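Flarnthorpe Tattoo
Aftercare guides

How to Look After a New Tattoo on the Arm or Shoulder

Written by Neema Kaijage
Applies to: line work, shading and solid color on the upper arm, forearm, elbow and shoulder. For hands, feet and ribs use the separate sheets.

This guide covers the period from the end of the appointment until the surface of the skin has closed. It assumes that the tattoo was done at Flarnthorpe and that you left with either a film dressing or a wrap. If your artist gave you different instructions, follow those. If a doctor has given you instructions about your skin, follow the doctor's.

What you need

Unscented liquid soap in a pump bottle. Bar soap collects skin and dirt on its surface and is not suitable.
Paper towels.
Unscented lotion, or the small tin of Akton balm from the front desk. Do not use both at once.
A clean set of sheets and at least one spare pillowcase.
Sleeves you do not mind staining.

Petroleum jelly is not on the list. It holds water against the skin and is easy to put on too thickly. Alcohol, hydrogen peroxide and antibacterial creams are also left out, as they dry or irritate the skin.

Which dressing do you have?

Look at the edge of the dressing. Iltar film is thin, clear and sticky over its whole surface, and it moves with the skin. The wrap is ordinary clear plastic held down with paper tape. The film stays on for days. The wrap comes off the same evening. Mixing up the two is the most common mistake we see, and leaving a wrap on overnight is the worse version of it.

Method A: wrap

1. Leave the wrap on for 2 hours after the end of the appointment. Do not lift a corner to look.

2. Wash your hands with soap up to the wrist. Dry them on a paper towel.

3. Peel the tape off first, then the wrap. If the wrap sticks, wet it with lukewarm water and wait until it lets go.

4. Wet the tattoo by cupping water in your hand and pouring it over. Do not hold the arm under a hard stream.

5. Put one pump of soap in your palm, work it into a lather and pass it over the tattoo with your fingertips in small circles. Do not use a washcloth or sponge. The skin will feel slick at first, due to plasma and loose ink. Continue until it no longer does.

6. Rinse until no soap is left. Lather left in the creases of the elbow will itch later.

7. Pat dry with a fresh paper towel. Leave the arm uncovered for several minutes.

8. Apply no lotion on the first evening unless the skin feels tight. If it does, use an amount the size of a pea for a palm-sized tattoo and spread it until the shine is gone.

Repeat steps 2 to 7 each morning and evening. From the second day, add lotion after each wash. The layer should be thin enough that a paper towel pressed on it comes away almost dry. If the towel picks up a greasy patch, you used too much.

Method B: film

1. Leave the film in place. You may shower, but keep the spray off the edges and do not soak.

2. Expect fluid to collect under the film during the first day. It will be dark and may look like a bag of ink. This is plasma mixed with surplus pigment and does not mean that the tattoo is falling out.

3. Check the edges twice a day. If fluid reaches an edge and leaks, or if air gets in, the seal is broken. Remove the film and change to Method A at step 4. Do not patch the hole with tape.

4. If the seal holds, remove the film on the day your artist wrote on your card. Do this in the shower with warm water running over it. Find a corner and pull it back along the skin, low and slow, stretching the film as you go. Pulling straight up is painful and can lift the surface.

5. Wash as in Method A. Begin lotion the same day.

Remove the film right away if the skin under it or next to it turns into a raised, itchy, sharply edged patch that follows the outline of the adhesive. That pattern points to a reaction to the glue. Tell us so that it goes on your client record and we do not use it on you again.

What to expect by stage

Early. The area is red, warm and a little swollen, much like a sunburn. On the forearm, swelling may drift toward the wrist. Raise the arm on a pillow when sitting. Redness that is shrinking is normal. Redness that is growing is not.

Middle. By day 7 most line work has begun to flake. The flakes carry color and look alarming in the sink. Shaded areas flake in small pieces, and solid color may come off in larger sheets. Do not pick, rub or scrub them. If a piece hangs, leave it. Itching peaks at this stage. A clean, flat palm pressed on the spot helps, and so does a cool paper towel.

Late. The flakes are gone and the skin looks shiny or slightly cloudy. Color seems dull. This clears over the following weeks as the new surface settles. Do not judge the tattoo, or book a touch-up, before this stage has passed.

Elbows run behind the rest of the arm. The skin there bends all day and a scab may crack more than once. In the Ndung'u sleeve, a full-arm pattern we do in several sittings, the elbow is always placed last for that reason.

Clothing

Fabric affects healing more than most clients plan for. Work through these points before the appointment if you can.

Choose cotton or a cotton blend that has been washed at least once. New fabric sheds fibers and finishing chemicals. Wool, lace and anything with a coarse weave will catch on flakes.

Check the seams. Put the garment on and bend the arm fully. If a seam crosses the tattoo, pick something else or wear it inside out. Cuffs with elastic should sit clear of a forearm piece.

Sleeves should slide over the arm without pulling. If you have to tug the sleeve past the elbow, it is too tight.

Lay the garment flat and look over the inside of the sleeve before you put it on. Remove lint, pet hair and loose thread.

Expect stains. Ink and plasma mark pale cloth, and lotion leaves a darker ring. Rinse in cold water the same day. Hot water sets the protein in the plasma and the mark will stay.

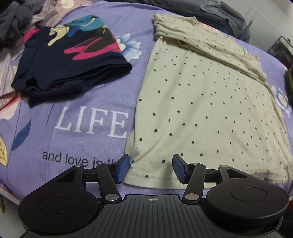 Long-sleeved top in a cream polka-dot fabric, spread on a lilac bed cover.

If a sleeve sticks to the tattoo, stop. Do not pull it free. Wet the cloth through with lukewarm water, wait, and try again from the side that is already loose. Dry sticking can lift a scab together with the ink under it, and the gap that results usually needs a touch-up.

Change the top every day, and after any heavy sweating. A long sleeve worn at work all day counts as used.

Sleeping

Put clean sheets on the bed before the first night. Change the pillowcase if the tattoo is on the shoulder and you sleep on that side. Try to sleep on the other side. If you cannot, wear a clean soft sleeve and skip the lotion for an hour before lying down so that the cloth does not glue itself on.

Keep pets off the bed until flaking is over.

Do not cover the tattoo with kitchen wrap at night. It traps heat and moisture.

Sun, water and exercise

Sun. Keep the tattoo out of direct sun until the skin has closed. Use a sleeve, and do not put sunscreen on open skin. Clients who book in June should plan for this, as a sleeve is hard to tolerate at that time of year. Once healed, use sunscreen on it whenever it is exposed.

Water. Showers are fine. Baths, pools, hot tubs, lakes and the sea are not, until all flaking has stopped. This includes letting the arm hang over the side of the tub if the elbow ends up under water.

Exercise. Light walking is fine from the next day. Leave out anything that stretches or grinds the tattooed area, such as push-ups for a shoulder piece or a barbell resting across the back of it. Wipe down shared benches before use and put a towel over them. Wash the tattoo as soon as you finish.

When to get medical help

See a doctor the same day if you have any of the following:

Redness that spreads outward after the second day
Red streaks leading away from the tattoo
Yellow or green discharge with a bad smell
Fever, chills or swollen glands in the armpit
Pain that increases from one day to the next

Do not wait for a reply from the studio in these cases. Artists can tell you what a normal heal looks like, but cannot diagnose or prescribe.

Touch-ups

One touch-up is included for arm and shoulder work, provided that the aftercare above was followed. Send a photo taken in daylight, without lotion on the skin and without a filter. Touch-ups are done on Thursday from 11 in the morning, in the order booked. Allow 2 months between the original session and the touch-up.

Bring your aftercare card. The ink batch numbers are on the back, and the artist will need them to match the color.

Related guides
Preparing for a long session
Healing on hands and feet
Covering a scar: what to ask first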